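Workshop notebook – natural dye bench
10/08/2025

Second go at the walnut hull bath. The first one came out a flat tan on cotton and I want the brown Yulan got on her Batik samples. Same recipe this time, but with the hulls soaked for five days before heating.

Weighed out 448 g of dried hulls, last of the Rakier bag. Covered with rainwater from the barrel, not tap. Tap at this end of Ciltham is hard and it has dulled every madder bath I have run here. I did not test the rainwater. Should have.

Cloth is the same unbleached cotton as before, scoured with soda ash, then half of it mordanted with alum and half left plain. Marked the alum pieces with a stitched cross in the corner because the pencil washed off last time. Heated slowly, held under a simmer, left overnight with the lid on.
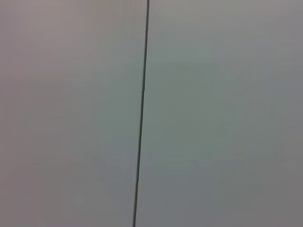
Salamatu Bassey thinks the holding time matters less than the cooling. She leaves her walnut in the pot for two full days after the heat is off, and lifts the cloth out to air whenever she passes. I have been pulling mine the next morning. Worth trying before I buy more hulls.

Results so far:
Plain cotton – mid brown, a bit warm. Closer to what I wanted.
Alum cotton – slightly yellower, more even, fewer blotches along the folds.
Wool offcut – very dark. I threw it in at the end and it took up more than both cottons.

Blotches on the plain piece are my fault. The pot is too small for that much cloth and I did not stir enough. Next time smaller pieces, or borrow the big Awwad pot if it is free.

Iron dip tried on one strip of each. Went gray-brown within a couple of minutes and I took them out. Iron pot rinsed and put back on the bottom shelf – please keep it away from the others, even a trace will sadden a yellow. 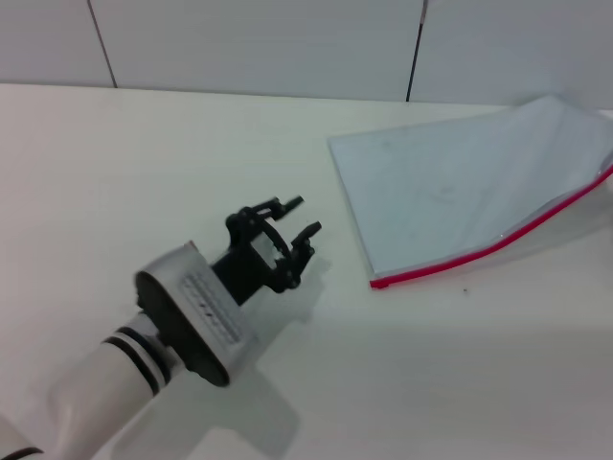 White tabletop, 10/08 entry.

Still to do: rub test once everything has dried for a week. Window test through to November, half of each strip under card. Save the bath, it has color left. Strain it first, the bits left specks on the wool.

Comments

Yulan Luo: Mine were soaked longer than five days, I lost track. Also they were fresh hulls, so yours may never go as dark.

sb: Big pot is free after the indigo people are done with it.

Recent entries
Madder on linen, batch 2
Onion skins: what 117 g gets you
Scouring notes
Shelf list and low stock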